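Oiling and Maintaining Butcher-Block Tops: Frequently Asked Questions

The answers on this page apply to solid wood butcher-block tops supplied by Birkotness with an oil finish. Lacquered tops and veneered tops are covered on separate pages. If your question is not listed, write to the finish desk with your order number and the name of the oil last used.

How do I know whether my top is oiled or lacquered?

Check the order sheet first. Finish code H means Hirkar hardening oil, finish code M means food-safe mineral oil, and finish code L means lacquer. If you do not have the sheet, put a few drops of water on an out-of-the-way spot and leave them for ten minutes. On an oiled top that is due for maintenance, the wood darkens under the drops. On lacquer it does not. A freshly oiled top will also shed water, so the test is only conclusive when the wood darkens.

What is the difference between hardening oil and mineral oil?

Hardening oil cures in the wood by reacting with air. Mineral oil does not cure. It stays liquid, moves around in the wood and washes out with use. Hardening oil gives better resistance to stains and needs less frequent attention. Mineral oil is easier to apply and can be renewed at any time without sanding.

Can I change from one to the other?

From hardening oil to mineral oil, yes, although absorption will be uneven for the first few applications. From mineral oil to hardening oil, only after the top has been sanded back and left to stand. Residual mineral oil slows curing and can leave a tacky surface. Jouko Pesonen at the finish desk can advise on individual cases.

How often should the top be oiled?

A new top with finish code H needs three coats in the first month, then one coat when the water test shows darkening. In a kitchen this is usually twice a year. Desks and worktables often go longer. Finish code M should be renewed monthly in kitchens.

How much oil do I need?

One 275 ml can of Hirkar is enough for three thin coats on a standard single top. For tops longer than two meters, order the 1000 ml can. Unopened cans keep for two years at room temperature. Once a can is open, oxygen in the headspace starts the cure and a skin may form. Remove the skin whole and strain the remainder through a paper filter. If the oil has thickened throughout, dispose of it.

What is the correct procedure for hardening oil?

Clean the top and let it dry overnight. Stir the oil; do not shake it. Apply a thin coat along the grain with a lint-free cloth, including the edges and the underside. Wait 20 minutes, then wipe off everything that has not been absorbed. Repeat the next day. The surface can be used lightly after one day and fully after one week.

Why do I have to oil the underside?

Wood takes up and gives off moisture through every face. If the top face is sealed and the underside is bare, the two sides move at different rates and the top cups. We see this most often on tops that were oiled after installation. Coat the underside before the top is fixed to its base.

The surface is sticky two days after oiling. What went wrong?

Excess oil was left on the surface, or the room was too cold. Rub the area with a cloth dampened with fresh oil, which softens the partly cured layer, then wipe dry at once. If the film has already set, sand it off with 240 grit and apply one thin coat.

Are the used cloths a hazard?

Yes. Cloths soaked with hardening oil can heat up and ignite without any outside source. Lay them flat outdoors until stiff, or soak them in water and seal them in a metal container. Do not leave them in a pile or put them in a household trash can while they are damp. This applies to paper towels and sanding dust from oiled wood as well. Mineral oil does not carry this risk.

What grit should I use for sanding?

Start with 120 for scratches and marks, then 180. Stop at 180 for mineral oil and at 240 for hardening oil. Finer grits close the surface and reduce absorption. Always sand along the grain.

Does the color of the wood change?

Oil deepens the color immediately, and light exposure continues the change over the first months. Areas covered by mats or appliances stay paler – move these items from time to time during the first season. Reflections from overhead lights can also make an even finish look patchy. Check from a low angle, and in daylight, before deciding to re-oil.
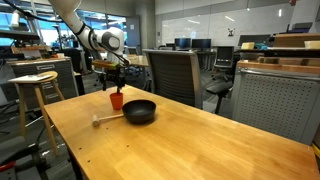

Honey-colored butcher-block top with the grain running lengthwise and a slightly darker edge band.

How do I remove water rings and black stains?

Pale rings are in the finish and usually come out with 240 grit and a spot coat of oil. Black stains are a reaction between iron, water and the tannins in the wood. Treat them with an oxalic acid solution, rinse twice and let the wood dry fully before re-oiling. Wear gloves and eye protection. Do not use chlorine bleach.

What humidity range is acceptable?

Keep the room between 35 and 54 percent relative humidity where possible. Short periods outside this range do no harm. Fixing brackets must have slotted holes so that the top can move across its width. Tops screwed down through round holes are not covered for splits.

Can I use the Sjöberg wax paste over the oil?

Yes, on cured hardening oil, after at least two weeks. Wax adds some sheen and makes the surface smoother to the touch. It has low heat resistance and must be removed with mineral spirits before the next oiling. We do not recommend it next to sinks or stoves.

Who do I contact about a warranty claim?

Send photographs of the top face, the underside and the brackets to Oona Tikkanen in customer service. Claims for tops purchased through Vendora must go to Vendora first, with the original receipt.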